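A fruta que fica na mesa

Em muitas casas compra-se fruta ao sábado e deita-se fora uma parte dela na semana seguinte. 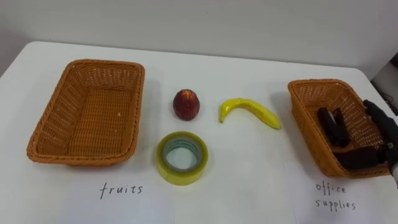 Porque é que a fruta se estraga tão depressa em casa, se na loja parecia boa? Quase sempre por ter saído do frio e passado para uma cozinha aquecida, ao lado de outra fruta que já estava a amadurecer e a libertar etileno.

O etileno é um gás que muitas frutas produzem ao amadurecer. Maçãs, peras, pêssegos, bananas e abacates produzem-no em quantidade e reagem a ele. As uvas, as cerejas e os citrinos quase não amadurecem depois de colhidos, mas perdem água, ganham bolor e amolecem. Guardar tudo junto é cómodo e encurta a vida de quase tudo.

Sota Tanabe vende fruta há 27 anos, primeiro com o pai, Toshio, e agora sozinho, numa loja estreita a que chamou Tonum. Abre às sete e passa a primeira hora a separar caixas. Os pêssegos duros ficam atrás, fora do frigorífico. Os que já cedem junto ao pé vão para a frente e são vendidos no próprio dia.

«As pessoas apertam o pêssego no meio e deixam-lhe a marca do dedo», diz. «No dia seguinte está ali uma nódoa castanha. O cheiro chega para saber.»

O conselho que dá aos clientes é comprar menos de cada vez. Um casal que leva dois quilos de pêssegos maduros tem de os comer em poucos dias ou de os cozinhar. Quem só pode ir à loja uma vez por semana deve escolher fruta em pontos diferentes – alguma para comer já, outra ainda firme.

O frigorífico ajuda, mas a ordem conta. Pêssegos, ameixas e peras devem amadurecer primeiro à temperatura ambiente. Postos no frio ainda verdes, os pêssegos ficam muitas vezes farinhentos e já não recuperam. As bananas escurecem por fora, embora a polpa aguente mais um pouco. Morangos e framboesas vão logo para o frio, por lavar, numa caixa baixa forrada com papel de cozinha.

Sang Quách, cozinheira no restaurante Ultia, compra a Tanabe o que sobra à segunda-feira. Faz compota em tachos pequenos, com cerca de 400 gramas de açúcar por quilo de pêssego, e guarda-a no frigorífico, por ter menos açúcar do que a compota tradicional. As peras demasiado moles vão ao forno com louro. As maçãs enrugadas são raladas com casca e entram na massa de um bolo que nunca sai da ementa.

– Uma maçã enrugada perdeu água, mais nada – explica. – Se não tiver bolor, uso-a.

Com bolor o caso é outro. Na fruta mole, como o pêssego ou o morango, o fungo pode já ter avançado para lá da mancha e a peça deve ir fora inteira. As que lhe estavam encostadas lavam-se, secam-se bem e comem-se nesse dia.

Na loja, Tanabe fecha às sete e meia da tarde. O que já não serve para vender nem para a cozinha do Ultia segue num balde para a compostagem do bairro, duas ruas abaixo.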